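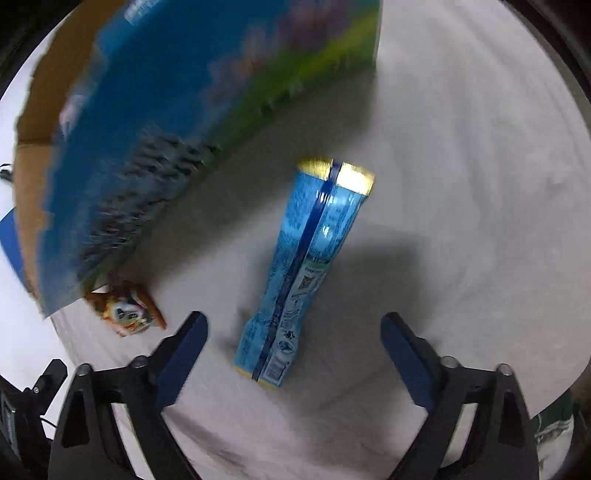
Svyatoslav Kostiuk
Staff writer, Breltarmont

I spent an afternoon picking up snacks for science, and I am worse at it than I expected! The folks at Folteveo are collecting examples for a project they call Wundum, a learning system that's supposed to figure out how to handle ordinary household stuff by studying people doing it first. So they handed me a gripper -- a real two-fingered one with dark blue pads on the tips, which you hold and work by hand -- and pointed me at a white table.

The light blue packet with the gold ends was my favorite. You come in with the fingers wide open, one on each side, and squeeze. Sounds easy, right? I came in crooked on my first try and knocked it flat. They kept that one (it gets its own label) and asked me to go again, a little slower this time.

Every run is one short job, start to finish. Pick up the packet, put it down somewhere else, let go. Then somebody shuffles the boxes and you start over. I did 24 runs in my session and my thumb was complaining by number 8. The regulars switch off after every 7, and now I know why.

What surprised me was how much they like a messy table. I kept wanting to tidy up! But the crew wants big boxes, little boxes, shiny wrappers and odd angles all mixed together, so the system doesn't learn just one neat setup. Shiny film is apparently a pain, what with the glare moving every time you do.

Collecting goes on through December, with three tables running, and then the training starts. I've asked to come back and see whether it picked up any of my bad habits.

Reader comments

packrat_jo: Do they use the knocked-over ones for training too, or only the good grabs?

Dell M.: My kid would do this for free as long as he got to eat the packet after.

T. Okafor: More on the labeling please, that's the part I'm curious about.

Recent items
Đồng noodle shop adds a lunch counter
Bus shelter repairs start on the east side
Library extends evening hours

Contact the newsroom | © Breltarmont | Back to top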